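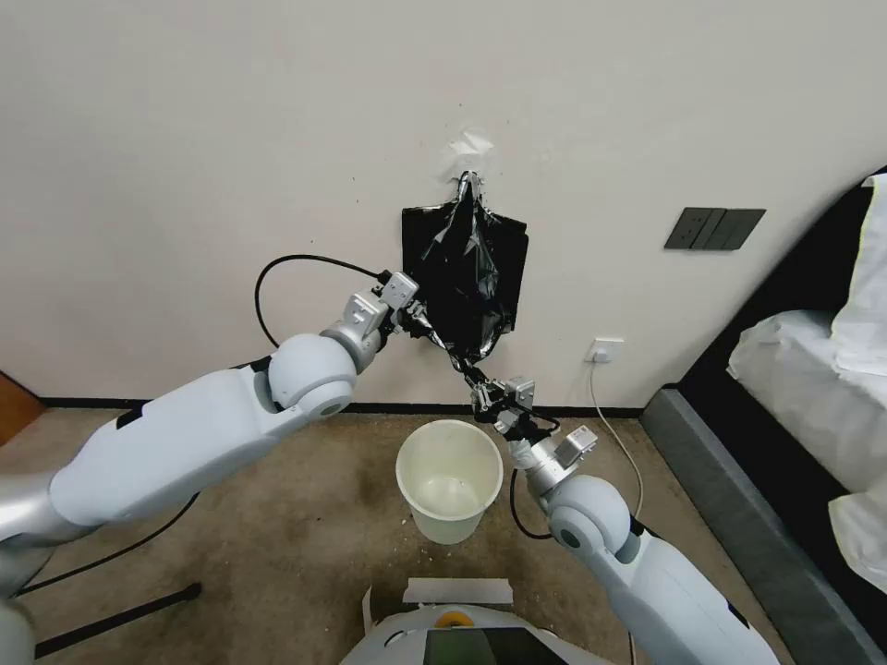

Kitchen garbage bag always leaks and tears at the bottom, what am I doing wrong?

Community > Household > Trash and Recycling

Posted in: Kitchen waste, Bags and liners, Small apartments

Bushra Rizvi
2018-10-01

Hello to all. I moved in May to a one-bedroom apartment in the Cladura building, on the fourth floor, and I have a problem with garbage which I did not have in my old place. Before, we had a chute in the corridor and I took out a small bag every evening. Now the containers are in the back yard and I must walk down all the stairs, so I wait until the bag is full. When I lift it, there is very often a brown liquid at the bottom of the can, and two times the bag opened on the stairs. The second time it was coffee grounds and the skin of a melon, and I was cleaning the steps for a long time while my neighbors walked around me.

I use black bags from Trekine, the roll with 200 pieces. I bought this roll because it was cheap for one piece and I still have a lot of them, so I would like to use them if it is possible. The can is a tall one with a lid and a pedal. I have tried to put newspaper on the bottom and it helped a little, but the newspaper becomes stuck and I have to scratch it off.

My questions are these. Is it the bag that is bad, or do I fill it in a wrong way? Is it useful to put two bags, one inside the other? And how do you close the bag so that it does not smell in the summer? My mother always twisted the top and made a knot, but with these bags there is almost no material left for a knot when they are full.

Thank you for your patience with my English.

Farzana Cheema

Hello Bushra, your English is very clear. I had the same trouble for years, so I will write what I have learned, although I am not an expert.

First, look at the seam on the bottom. There are bags with one straight seam across, and there are bags where the bottom is folded together like a star. The straight seam has two corners, and the liquid goes to the corners and finds a way out there. With the star bottom the weight is shared better. If your Trekine bags have the straight seam, you can twist each corner a few times and make a small knot in it before you put the bag into the can. Turn the bag inside out first if you want the knots to be on the inside. It takes one minute and the corners will not open any more.

Second, the size. When the bag is too small for the can, it is pulled tight over the rim and hangs in the air, and then all the weight is on the plastic. The bottom of the bag should lie on the bottom of the can. Put your hand inside and push it down, and let the air come out at the side. I know people who make a small hole in the can near the top for this air. I did it also, with a drill, and after that the bag is much easier to lift.
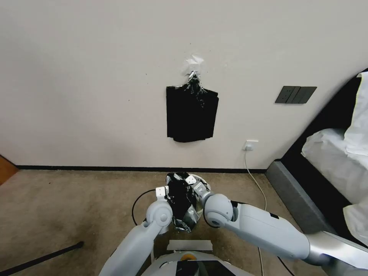
Third, and I think this is the most important for you, keep the wet things separate. I have a small box with a lid near the sink for peels, tea leaves and coffee. I empty it when I go out in the morning anyway. The big bag then contains only dry garbage and it can wait for many days without any smell. For meat and fish I keep the leftovers in the freezer, in an old bread bag, until the day I go down. My husband did not like this idea at the beginning but now he does it himself.

For a sharp thing, for example a broken glass or the lid of a can, wrap it in several layers of paper and put tape around it. Most of my holes came from such things and I was blaming the bags.

About two bags: yes, it works, but it is a waste if you do it every time. I do it only after we had guests.

For the closing, stop when the bag is three quarters full. Then you have enough material to twist it, fold the twisted part down and tie it with a string. I do not make a knot in the bag itself.

Wieczorek

Buy better bags. Thin ones are for office paper.

I lived eleven years on a fifth floor without elevator and carried the bag down inside a bucket. If it leaks, it leaks in the bucket, and you wash the bucket in the yard. Any bucket with a strong handle is good for it.

Bushra Rizvi

Thank you both! I looked and mine have the straight seam. Yesterday I made the knots in the corners and the can was dry this morning, but it was only one day, so I will wait. I found a box with a lid in the Zasten shop near the station. Farzana, does the box need holes, or should it be closed completely?

Farzana Cheema

Closed is fine if you empty it each day. Put a piece of kitchen paper on the bottom.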